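To: the small-grippers list
Subject: Re: Hakar hand-held pair, anybody using these?
Date: 17th August

An earlier message said:
> We're a small shop and we've been looking at the Hakar hand-held grippers
> from Sondlow. The sales page makes it sound like you unbox them, plug in,
> and start recording the same afternoon. Has anyone on here really lived
> with a pair for a while? I'm mostly interested in kitchen and
> table stuff, cups and bottles and so on, no heavy parts. Also wondering if
> the Cattaneo software is worth paying extra for or if the free recorder
> is good enough. And is the cable as annoying as it looks in the brochure?
>
> Thanks in advance, happy to take it off list if it gets long.

It's going to get long, sorry, but I'd sooner keep it on the list so the next person can find it in the archive!

We've had our pair since June. We bought the plain kit, no hard case, and then added the Cattaneo license later on (more about that further down, I have feelings). I don't get anything from Sondlow for saying any of this, and I paid the same price as everybody else.

First thing, the same-afternoon claim. Sort of? The grippers themselves came up fine. The recorder saw both of them as soon as I plugged them in and I had the jaws showing up on the screen before my coffee was gone. What ate the rest of the day was everything around them. Taping the table down, getting the cables to run someplace I wouldn't step on them, moving stands, moving the stands back again. If you already have a corner set up for this kind of work you might really do it in an afternoon. If you're starting from a bare room, give yourself 2 days and don't promise anybody a demo.

Now the part you asked about, cups and bottles. I like them a lot for this. The fingers are blocky and kind of ugly, but they hold round things better than I expected. With a big cup I go in low from both sides, near where the body starts to curve in, and let the fingers sit against it. My first week I kept going for the middle of the cup and squeezing harder (don't do that, it just makes your hand tired and the cup tips toward you). Jars I treat pretty much the same way, only slower if there's anything in them. I would not use a full one on your first try.

The two hands together took me longer. One hand feels natural right off. Then you pick up the second one and all of a sudden you've forgotten how arms work. I did 6 short practice runs with just one object on the table before I added anything else, and that helped more than reading the guide did. 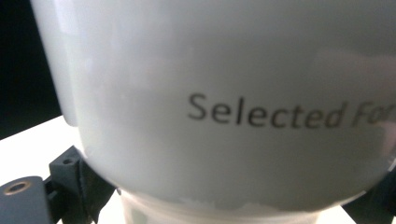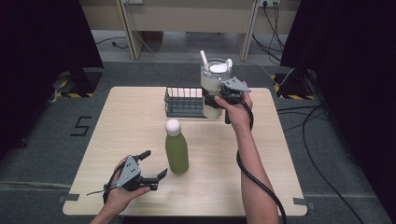 First one is the view from a gripper, with the jaws at the bottom of a cup. Second one is looking over the table, one gripper on the glass jar and the other one open.

What I like, what I don't, and the software

Okay, the good stuff. The plate on top is flat and has small holes in it, so there's a place to start if you want to bolt on something of your own. I made a little bracket for ours and it went on without a fight. The grip is comfortable, for me anyway. My hands are on the small side and I was worried. And the view from the gripper is really close in, close enough that the lettering on a cup can fill up a big chunk of it. That's great if you care about what the fingers are touching. It's not so great if you wanted to see the rest of the table, so plan on having another camera up high. I wouldn't buy the kit thinking the gripper view alone will do it.

The not so good stuff. Yes, the cable is annoying. Not brochure-annoying, more like garden-hose-annoying. I run mine back along my forearm and that's the best I've come up with so far. It still drags a bit when I reach across to the far side. If somebody on here has a better trick (a sleeve? an overhead hook?) please write in, I'd try anything.

Also white things. A shiny white cup over a white tabletop gave me a lot of footage where the edge of the cup just sort of melts into the table. The cup doesn't care, but whoever has to work with those recordings will. I turned one of our lamps toward the wall and it got better. A darker mat would probably fix it for good and I keep forgetting to buy one.

The finger screws deserve a look now and then too. One of mine had backed out a little after a few weeks and I only noticed when the jaw started to click. A quarter turn and it was quiet again. The guide says to check them every 200 grasps, and I'm not going to pretend I keep a tally, I just do it when I sit down in the morning.

On to Cattaneo. The free recorder saves everything just fine. What it doesn't do is let you trim, so if you drop something at the very end you keep the whole run or lose the whole run. The paid one lets you cut the ends off and put a note on each run, and I use the notes constantly. Is it worth the money? For me yes, but I was already doing a lot of recording by then. If you're only going to try it out for a month, stay with the free one and see if you miss anything. You can add the license later and it opens your old runs, I did exactly that and it picked up all of them except 3 that I had renamed by hand (my own fault).

One more thing about buying. Sondlow sells direct, but we went through Breltley because they'll sell you spare fingers with the kit. Get the spares! The wait for them on their own was long enough that I was glad I had a set in the drawer. Breltley was slow to answer email but quick once I called, so call.

Things I haven't tried, so don't take my word for any of it: anything heavy, anything hot, and the wireless add-on. I'd love to hear about the wireless one from somebody who isn't selling it.

If you want to know how I laid out the table or what I put on the practice list, ask here and I'll type it up. And if you end up getting a pair, tell us how the first week goes.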